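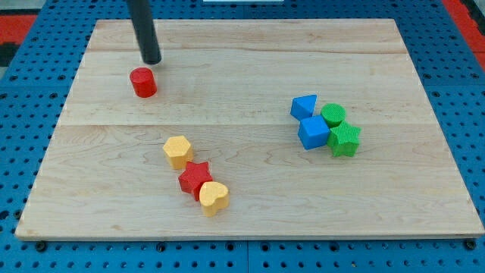
Hefin Rees asks whether the Sustbridge lending library will keep its toy and puzzle shelves once the new loan rules take effect. It will. The posts below set out what changes for borrowers and what stays the same.

**1/** The library's revised loan rules take effect on 3 June 2022. They apply to all items borrowed from the Sustbridge and Istdale branches, including games, puzzles, hand tools and kitchen equipment.

**2/** The standard loan period is now 30 days. The former period varied by type of item, and members told us in the February survey that they found this hard to follow. One period now covers the full collection.

**3/** Each loan may be renewed 2 times, in person, by phone or through a member account. An item that another member has reserved cannot be renewed. Members with a reserved item will receive a notice before the due date.

**4/** A household may have 4 items on loan at once. A boxed set counts as a single item, whatever the number of parts inside. Please check the contents card in the lid when you collect a set and again before you bring it back.

**5/** Missing parts should be reported at the desk. Members will not be charged for a first report. Where a part can be replaced, the set returns to the shelf. Where it cannot, the set is withdrawn and the catalog entry is updated.

**6/** Late fees are ended at both branches. Fees already on an account will be cleared and no request is needed. An account with an overdue item is paused until the item is returned or its loss is reported.

**7/** Wooden items should be wiped with a damp cloth and dried before return. Please do not soak them or use bleach. Fabric items may be returned unwashed in the bag supplied.

**8/** Several members have asked about the Ranjbar Street return box. It remains open for small items only. Power tools, glass and anything heavier than one person can safely lift must be handed to staff.

**9/** Fulvio Cirillo asks if a member who joined at Istdale may return items in Sustbridge. Yes. Items may be returned to either branch. Reserved items must be collected from the branch named in the notice.

**10/** Printed copies of the rules are available at both desks, in standard and large print. Questions may be sent by reply to this thread or left with staff during opening hours.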